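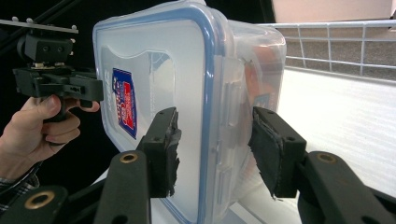
4.2 Working between three languages

Much of what we know about the Trematby garrison school comes from its interpreters, and their notebooks are a joy to read. Thirty-five of them survive, most kept by junior staff who had been taught in one language, drilled in a second and sent to work in a third. Maurya (chapter 2) treats them as practice books. We think they hold far more than that!

Take the entries on ranks and forms of address. The writers had no agreed word for a quartermaster's deputy, so they tried several, crossed them out and argued in the margins - sometimes for pages. Ebihara and Yusof found 91 separate attempts at terms of this kind, and it is wonderful to watch a shared vocabulary slowly take shape. By the second March of the course, the Okabe notebooks and the Kullach notebooks mostly agree.

Figure 2 gives the number of new terms per notebook. The early rise is steep, with about 30 in the fullest volume, and it drops off once the printed word list starts to circulate. Sepúlveda reads the drop as a loss of interest. We disagree, as the margins stay just as lively after the list arrives, and the talk moves on to tone, politeness and how to pass on an insult without starting a quarrel. Section 4.3 looks at those passages in detail.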